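# The bin at the end of the corridor

I had been promised a robotics club that was "changing how young people think about work". People say this kind of thing a lot, and I've stopped writing it down. I went along to Plikness College one evening in July mainly to see whether anyone there would admit how slow it all is.
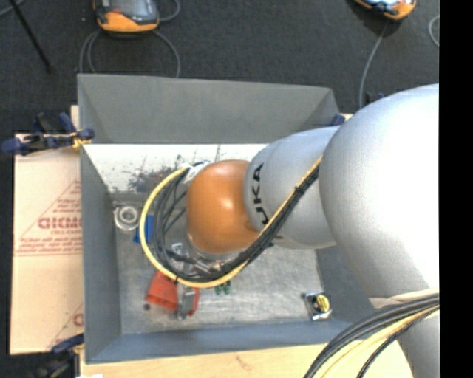

Vesela Kadrić admitted it before I had my coat off. She teaches engineering by day and runs the club after hours, and she has no patience for the brochure version. "Ask them how long they've been trying to get it to pick things out of a bin," she said. I asked. The answer was 23 weeks.

The task comes from the Ragnarsson Cup, a student contest with a short rulebook and a cruel streak. Teams get a metal bin of jumbled odds and ends, and their arm has to lift the pieces out one after another and put them where they belong. Any child of three can do it. The Plikness team has an industrial arm from KUKA, the sort of thing built to work in a factory, and it spends its evenings being taught to manage a job I do every time I look for a battery in the kitchen drawer.

What struck me first was how much of the work has nothing to do with cleverness. The bin is held to the wooden table with bar clamps, a fix the students are oddly proud of. In the spring it wasn't clamped, the gripper caught the rim, and the whole lot shifted a hand's width. The program went on picking from where the bin used to be. The cables took up most of May. They run along the arm to the gripper, and if they are too short the wrist can't turn, and if they are too long they hang in front of the very thing you want to grab. I watched two students argue over one cable tie for longer than I have spent choosing a sofa.

Then there are the objects. Clear things are the worst, I was told, as the software tends to look straight through them. Shiny things are nearly as bad, and the floor of a metal bin is a shiny thing to start with. Small parts lying close together get read as one big part. Bright, chunky objects come up well, and I did notice that these are the ones that turn up in the team's videos.

That is my trouble with the whole business. The Cup's sponsor, a warehouse firm called Woltov, puts out a glossy film each year in which arm after arm lifts its prize on the first go. The club's own logbook tells it differently. I was allowed to read it, and I'd rather have it than the film. Out of 200 tries in the last full run, 147 ended with an object in the right place. The other entries are short and rather sad: "dropped", "missed", "picked up nothing, placed nothing, very gently".

Kadrić thinks 147 is good. I said I wouldn't keep a postman with that record. She said I wouldn't have to train a postman to see the letter.

Fair enough, but what are the students getting out of it? The college's own leaflet talks about jobs, and I am not convinced. Stitura, the one local employer that runs arms like this, took on 2 school leavers last year and neither came from the club. When I put this to the students they shrugged. One wants to be a nurse. Another joined for the warm room and stayed on for the wiring.

They do learn to write down what went wrong, which is more than I can say for Woltov. They learn to hold the handheld controller as if it might bite. Whether that needs an arm of this size, and the better part of a year's budget, I still doubt - a cheaper one would drop things just as well.

By half past eight the run had been stopped again. Somebody wanted the gripper a shade lower, and somebody else wanted to change the lighting first. They tried the lighting.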